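What I kept from a year of reading out loud

I taught fourth grade at a small school outside Plevdale for long enough that I stopped noticing what the reading block looked like. We had 90 minutes. Most of it went to short passages, each followed by questions, and the questions were nearly always about the main idea. The kids got good at main ideas. They could find one in a paragraph on glaciers and forget the glaciers by lunch.

Last fall I moved over to the school in Drestesbridge and got a class of 17. The principal, Rochelle Pruitt, asked every new teacher to pick one thing to try and keep notes on it. I picked reading aloud. Whole books, from me, every day after lunch, with no worksheet attached. My notes were not scientific. I had a spiral notebook and I wrote in it when I remembered.

We started at 12:40 because that was when the room was at its worst. Kids came in from recess sweaty and arguing. For the first couple of weeks I read over noise. I had planned on 15 minutes and sometimes stopped at eight. Then we got to a chapter where a boat goes missing, and the arguing about recess got shorter. 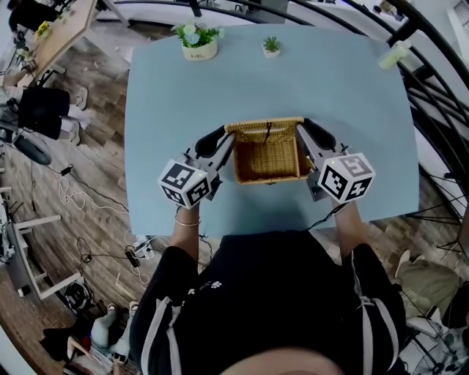
A gripper on each side of the wicker basket.

The rule I had to work out early was what the kids were allowed to do with their hands. I had always made students sit with hands folded during a read-aloud, mostly because my own teachers did. Two boys could not do it and I spent half the chapter correcting them. In October I gave up and let everyone draw. I checked whether they were following by stopping now and then and asking what a character was worried about. The ones drawing answered as well as the ones looking at me. One girl drew nothing but horses all year and could tell you every name in the book.

I also stopped asking for predictions. The teacher's guide wants them at the end of every chapter, and what I got was 17 versions of "I think something bad will happen." When I quit asking, they made predictions anyway, in line for the bus or while they were supposed to be doing long division.

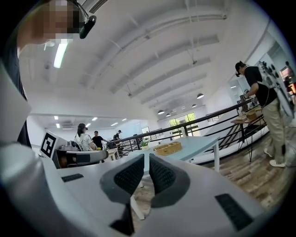

Vocabulary was the part I worried about most, going in. The district list for our grade is long and I could not see how a novel about a lighthouse would cover it. It didn't. What I did was keep a sheet of paper on the wall and write up any word a student stopped me to ask about. A lot of them were plain words with a second meaning. "Housing" came up when the lamp in the lighthouse needed repair, and the class only knew it as a place where people live. I would have liked to have this photo then, with the white housing on the gripper and the two fingers coming up out of it. "Finger" does the same thing, and so does "jaw." We filled four sheets by April and I tested them on some of it, and the scores were fine - better than my Plevdale classes had done with flash cards, though those were different kids and I wouldn't lean on it.

The other worry was the spring reading test. I had cut the passage work down to two short sessions a week to make room. I told the parents this at conferences. One father asked what I would do if the scores dropped and I said I'd put the passages back. They came out close to what the class had the year before. A few kids went up a good bit, and one went down and was sick that week.

What did change was how much they read on their own. We keep a class log of pages read outside school, and the best month came to 1,094 pages more than the first one. I know some of that is made up. I was nine once.
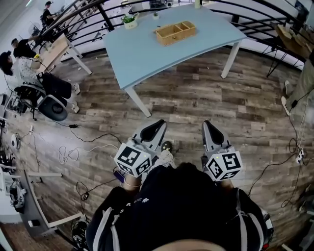 Light blue table, divided wicker tray, potted plant near the back corner.

If I were starting again I would change the order of the books. I opened with one I loved at their age, and the first 30 pages are all weather. The Rosenthal branch library has a shelf of books by length of chapter, which sounds silly but is how I should have picked. Short chapters first. Save the weather for January.

I'd also read each book to myself before starting it. I got caught once by a dog dying on page 88 and had to hand the book to a student to finish the page. He did a good job with it.

A teacher I know over in Grernora wants to try this with sixth graders and asked for my list. I'm still typing it up. It will go on the blog when I find the second half of the notebook.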